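Notes for the May talk, parents and sponsors evening
Speaking: Oi-ling Kan, with Jarosław Domański on questions

Start slowly. Wait for people to find seats, and thank Fellumport for the use of the hall (and for the tea!).

Good evening, everybody. I'm Oi-ling, I help run the after-school robotics club, and I've been given twenty minutes, which those of you who know me will realize is a dangerous thing to do. Jarosław has promised to wave at me when I've gone on too long. Hello, Jarosław.

I want to tell you about the snack project, which the students call Mazurek. They named it after a cake, and there was a vote, and I lost, because I wanted something with "pantry" in it. The job sounds so small when you say it out loud. You put a bunch of ordinary things on a table, and the robot has to pick out the ones you asked for and set them in a tray. That's the whole assignment! A four-year-old could do it before breakfast, and our students have been at it since the fall.

(Pause. Let them laugh if they're going to.)

The first thing they learned is how hard a bag is. Boxes are lovely, boxes have corners. A snack bag folds and slides and crackles, and it's never the same shape two times in a row. So the team started writing everything down, every single try, and by spring break they had 361 of them in the log. I have read that log from start to finish on a train and I recommend it. There's an entry that only says "why."

Next slide. Give people a moment to look at it. 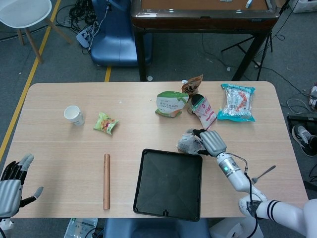

Mazurek at the table, right hand on a bag, tray still to fill.

I love this one because you can see what a mix of things they give it. Packets, a paper cup, a spoon, all on the same table, and the students argue for ages over what goes where. Some want it neat. Some want it to look like a real kitchen counter after a party, and I have to say I'm on their side.

Then the software, and I'll keep this short (Jarosław, I can see you). The program that decides which item to go for is called Wiment, and the students wrote most of it themselves. The older one was called Demon, and it earned the name. Demon would make up its mind early and stick with it no matter what. Wiment looks again before the fingers close, and that second look takes up to 800 milliseconds, which feels like forever when you're sixteen and standing there holding your breath.

Mention the budget here if there's time: 220 dollars for groceries this year. Yes, the practice items do get eaten in the end, and yes, we buy extra.

What's next: they'd like to hand things straight to a person, so they're working on letting go gently. It's a whole new set of headaches and they're thrilled about it.

Questions go to Jarosław, who knows the wiring far better than I do. Remind people that the sign-up sheet for next year is by the door, and that beginners are very welcome.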